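Gilter opens its household demonstration library to outside teams

BATBERG — We've been heads down on this one since spring, so it feels pretty great to finally say it out loud: starting in September, the Gilter demonstration library is open to robotics teams outside our own shop. I run the recording side of things, and I get to write the announcement, so you're stuck with me for the next few paragraphs.

The library holds 3053 demonstrations of ordinary house chores, done by people, start to finish. Folding, wiping, sorting, putting away. They cover 172 tasks, and every one comes with a short note on what the person was going for and where a new attempt begins. Some were done with bare hands from a head-level view. Others were done by remote control, with the operator driving a pair of arms from the next room (harder than it looks, and I have the sore shoulders to prove it!).

Spills got more of our time than anything else. A drawer opens the same way every time, but a puddle on a wood table runs wherever it likes, and people change their grip on the cloth without thinking about it — one hand pressing flat, the other hanging on to an edge. We wanted plenty of that in there. 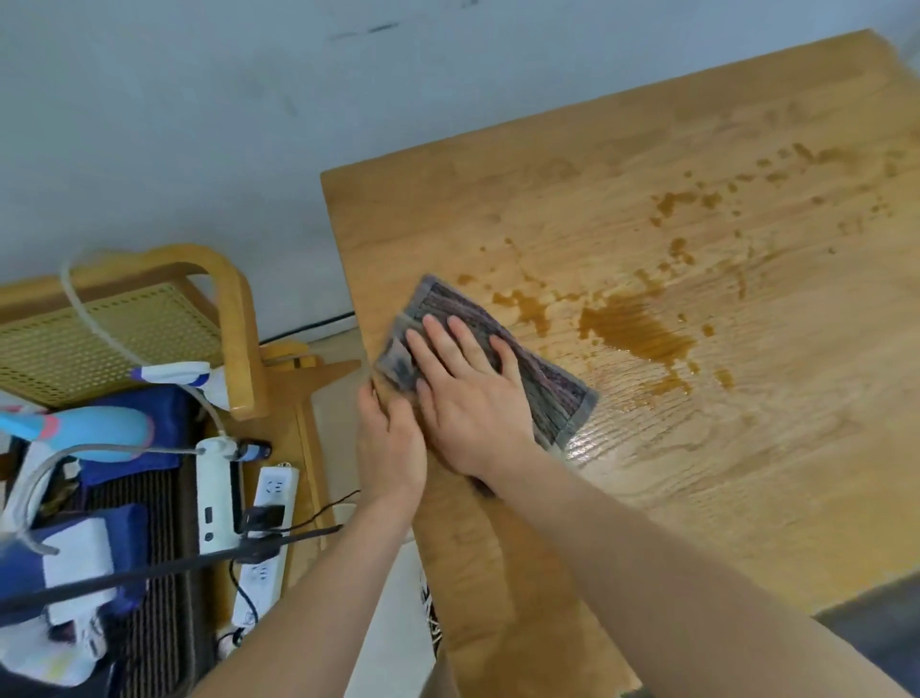 Do I need my own robot to use the library?

You don't. Plenty of teams will train and test in simulation first, and the bare-hand demonstrations can be studied without any hardware at all.

Our friends at Hepburn built the remote-control station, and Halbridge handled the labeling and put up with my endless questions about where a wipe ends and a second wipe begins. We settled on the moment the cloth lifts, and I still argue with myself over it.

We have room for six teams in the first round, and each one gets 70 hours on the Batberg station to record tasks of its own. Failed tries are welcome, so please don't toss them. Applications go through the Gilter website, and we're holding an open call on Tuesday at 10 a.m. for anybody who'd like to ask about formats, access or scheduling.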